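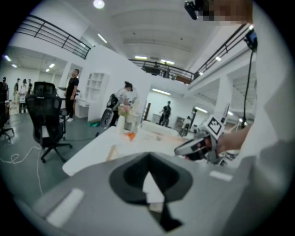 Court and Clubhouse Safety Checklist
Vurnetti Tennis Club
Inspection date: August 19, 2026
Next full inspection due: November

Answers are Yes, No or Part. Anything marked No or Part has a comment and an action. Items carried over from the last inspection are marked (C).

SECTION 1: COURT SURFACES

1.1 Playing surface free of cracks, lifting and loose grit
Courts 1 and 2: Yes
Court 3: Part
Court 4: No
Comment: Court 3 has a hairline crack behind the north baseline. It does not catch a shoe yet. Court 4 has a raised seam near the service line on the car park side, long enough to trip a player running wide. Closed for matches until ground and filled. Coaching may use the far half only, with cones along the seam.

1.2 Moss and algae treated (C)
Part
Comment: Court 2 still slippery in the shaded corner under the lime trees. Treated in spring but it has come back. Second treatment booked.

1.3 Run-off behind baselines clear
No
Comment: Ball baskets, a drag brush and two benches were inside the run-off on Court 1. Moved during the inspection. Please put them back against the side fence after every session.

1.4 Drains clear
Yes
Comment: Leaves taken out of the channel by Court 3. Check again weekly once the leaves start to drop.

SECTION 2: NETS, POSTS AND FENCING

2.1 Posts firm in their sockets
Yes, all courts

2.2 Winders working, handles removed after use
Part
Comment: The handle had been left on at Court 2. At that height it is level with a small child's face. Handles live on the hook inside the equipment store.

2.3 Net cables free of fraying
Courts 1, 2 and 3: Yes
Court 4: No
Comment: Three broken strands near the winder. Net slackened and tagged. A new Grandar cable is on order. Do not tension this net before it is fitted.

2.4 Perimeter fencing sound, no wire ends sticking out (C)
Part
Comment: The hole behind Court 3 has been patched. The patch is sound but the cut ends face inwards. Bend back and cover.

2.5 Gates open fully and latch
Yes
Comment: Side gate stiff. Oiled.

SECTION 3: FLOODLIGHTS

3.1 Columns upright, base plates and bolts without heavy rust
Yes
Comment: Surface rust on column 5. Photograph it again in November and compare.

3.2 All lamps working
No
Comment: One lamp out on Court 2, leaving a dark patch at the net on the left side. Evening team matches to go on Courts 1 and 3 until it is replaced. Petrauskas Electrical have been asked for a price that includes the access platform.

3.3 Control box locked
Yes

3.4 Electrical test certificate in date
Yes
Comment: Copy in the office folder. The one on the noticeboard is the old one and should come down.

SECTION 4: CLUBHOUSE

4.1 Fire exits clear and unlocked while the building is in use
Part
Comment: Rear exit was clear inside, but a bike was chained to the handrail outside and narrowed the steps. Fix a sign to the rail.

4.2 Extinguishers in place and serviced
Yes
Comment: The kitchen one had been moved to prop a door. Put back on its bracket.

4.3 Room capacity shown
No
Comment: The sign fell down when the lounge was painted. Limit for the lounge is 100 people. This matters for the finals supper, as 44 players are entered before any guests are added.

4.4 Changing room floors dry and sound
Part
Comment: Loose tile by the second shower in the men's. Taped over for now.

4.5 Hot water temperature checked and logged
Yes

SECTION 5: FIRST AID AND EMERGENCIES

5.1 First aid box full and in date
Part
Comment: Ice packs down to one. Eye wash out of date and thrown away. Reorder both.

5.2 Defibrillator ready light showing green
Yes
Comment: Pads in date. Cabinet opens without a code.

5.3 Accident book available, pages filled in properly
Part
Comment: Two entries since the last inspection, both turned ankles. One does not say which court. Always write the court number.

5.4 Club address and access directions on display
Yes
Comment: Directions still send ambulances through Doralar Lane, where the bollards now are. Reprint with the main entrance.

ACTIONS

Before any further play on Court 4: repair seam, fit net cable.
Within seven days: ice packs, eye wash, capacity sign, new directions, fence ends on Court 3.
Within one month: lamp on Court 2, moss treatment, shower tile.
Spending agreed so far: £249 for the cable and fitting. Lamp and seam repair to be added when prices are in.

Completed sheets are kept in the blue folder in the office.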